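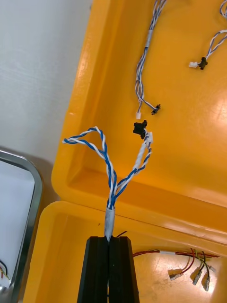
Figure 1. Wire harness with blue and white twisted pairs, yellow plastic tray behind.

The Cable Drawer Project: What Larness Homes Keep and Why

Group report, Materials and Everyday Life
Védís Hviid, Jeferson Aguiar, Syafiqah Sopacua
Advisor: Grethe Bundgaard

1. How we got started

Almost every home we know has a drawer, box or bag full of cables that don't go to anything. Ours was a shoebox in the apartment Védís and Jeferson share, and one Thursday evening we tipped it out on the floor looking for a printer cable. We found the charger for a phone neither of them ever owned, two scart leads and a very long phone cord. No printer cable. By the end of the evening we had dropped our first topic (bottle deposits) and started drafting questions about drawers!

We wanted to find out three things. How many spare cables does a normal home in Larness hold? Do people know what they are for? And what would make someone finally hand them in, so the copper can be used again?

2. What we read first

Copper is great material for a school project, since you can follow it almost anywhere. It carries current well, it bends without breaking, and it can be melted down and used again with very little lost. The hard part is everything wrapped around it. A cable is metal, plastic insulation and often a molded plug at each end, and all of that has to be separated. We read up on the two common ways of doing it. Stripping pulls the insulation off in long pieces and works best on thick cable. Granulating chops the whole thing into crumbs and then sorts the heavy crumbs from the light ones. Thin cables, the kind that live in drawers, mostly get granulated.

Burning off the insulation is the old way, and a bad one. PVC gives off nasty smoke when it burns, and we came across far more about this than we expected to. It deserves its own project.

3. How we did the survey

We delivered a one-page form to homes in two neighborhoods, the harbor side and the new blocks up by the school. The form asked people to empty their cable drawer, count what was in it, and put each cable into one of these groups:

Use it at least once a month
Know what it is, don't use it
No idea what it is

The last question was open: "Why do you still have it?" Syafiqah argued hard for that question when the rest of us thought the form was getting too long. She was right, and it gave us our favorite part of the whole project.

We got 199 forms back that we could use. Another 26 were left out, mostly for missing numbers, though one had a lovely drawing of the drawer and nothing else.

4. What we found

The 199 homes reported 2,223 spare cables between them, or a little more than 11 per home. That average hides a lot. Plenty of homes had four or five, and one retired radio repairman on the harbor side sent us three pages.

Phone and tablet chargers were the biggest group by far. After that came power cords with the standard plug, then audio and TV leads. Older homes had more of everything, which fits what we guessed, but the new blocks surprised us. Families who had moved in recently still had full drawers. They had packed the cables, paid to move them and unpacked them into a new drawer.

The reasons were wonderful to read. "It might be for the camera" came up in many versions, often from people who also wrote that they no longer had the camera. Some people were keeping cables for grown children. Several wrote that throwing out something that still works feels wrong, and we think this is a good instinct that happens to end in a drawer.

When we asked what would get them to hand cables in, the top answer was a box at a place they already go. Hardly anyone asked for money.

5. The trial box

So we tried it. Svend Gunnlaugsson, who runs the Rosto grocery, let us put a cardboard box by the bottle return for two weeks in October. We painted it orange and wrote ONE CABLE IS ENOUGH on the front. It filled up so fast that we had to empty it after four days, and in the end we carried over 30 kilos of cable to the recycling station. Jeferson's bike trailer has not been the same since.

6. What we would change

Our groups were too rough. "Know what it is, don't use it" covers both a true spare and plain junk, and we'd split those next time. We also counted cables without asking for their length, so we can't say much about how much copper is in there. The forms came only from people willing to empty a drawer for us, and they may well be tidier than the rest of town.

We would love for next year's class to weigh a sample from each type of cable and work out the copper share. The leftover forms and the orange box are in the cupboard behind the sinks in the Grímsdóttir room. Please ask Grethe for the key.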